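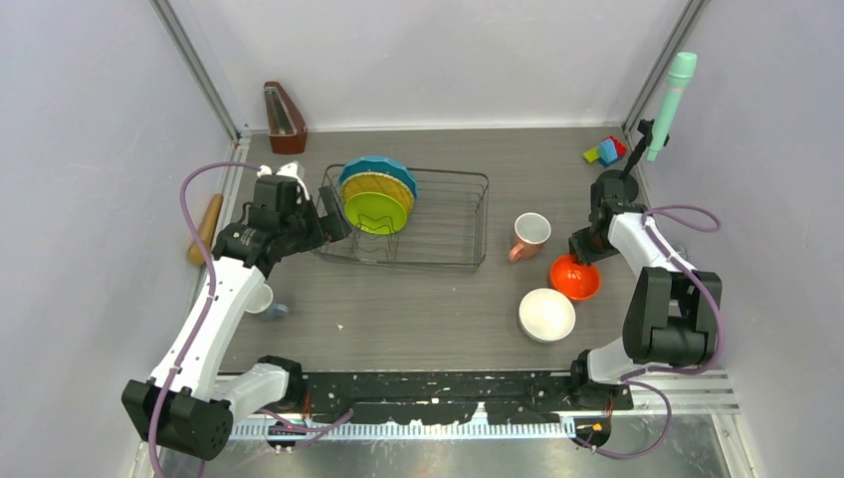 Which dishes should go into a wire rack first?

Plates go first, upright between the dividers, largest at one end. Bowls and mugs follow once the plates are stable.

Dish Rack Loading – Gallery

This page covers the small-rack layout used in the Kiltov kitchen. The rack is a single-level wire type with no drip tray, set directly on the tabletop. Capacity is limited, so order of loading matters more than it does with the two-level Jugah rack on the other counter. The notes apply to everyday tableware only. Knives and glass lids are stored separately.

Bowls. A bowl occupies more width than a plate and should be turned on its side for the transfer. Hold it by the wall and keep the rim clear of the wires.
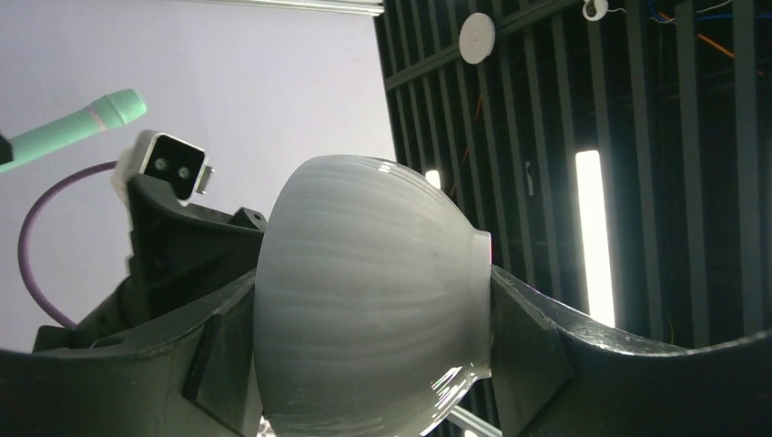 Set it down with the open side facing the plates, then check that it does not rock. A bowl that rocks is moved to the end of the rack or left on the table until a slot is free. Deep bowls over 20 ounces do not belong in this rack.

Plates. One plate per slot. Each plate should lean on a divider or the outer rail – never on the plate beside it.

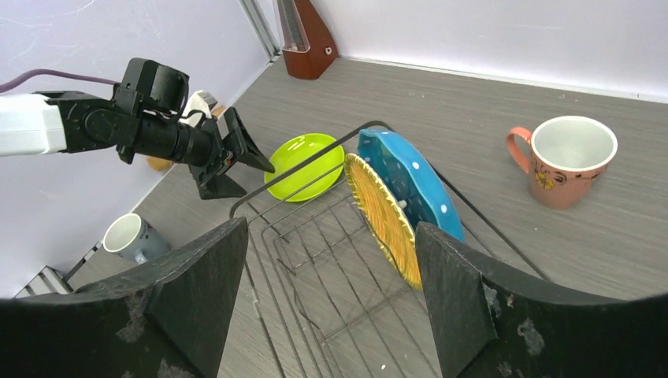 Rernurent Housewares Team | Kitchen Layout Notes

Small plates with a raised rim can lean farther than flat ones before they slide. The front rail is an acceptable support for the smallest plate. Revised Jun 17, 2023, to drop the earlier rule that all plates face the same way.

Shaped rims. These need a separate check, as the edge does not meet the wires evenly. 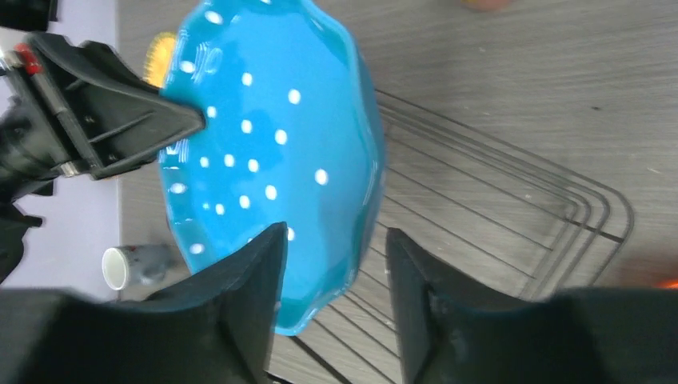
Rim shape affects how a plate seats between two wires. A round rim touches each wire at one point and settles without adjustment. With a scalloped rim like the one on the turquoise plate, a wave may land on a wire and hold the plate slightly high. Turn the plate a few degrees until it drops. Glazed rims slide more easily than unglazed ones – lower them slowly.

Related pages: Indis drawer inserts; mug storage; November counter layout.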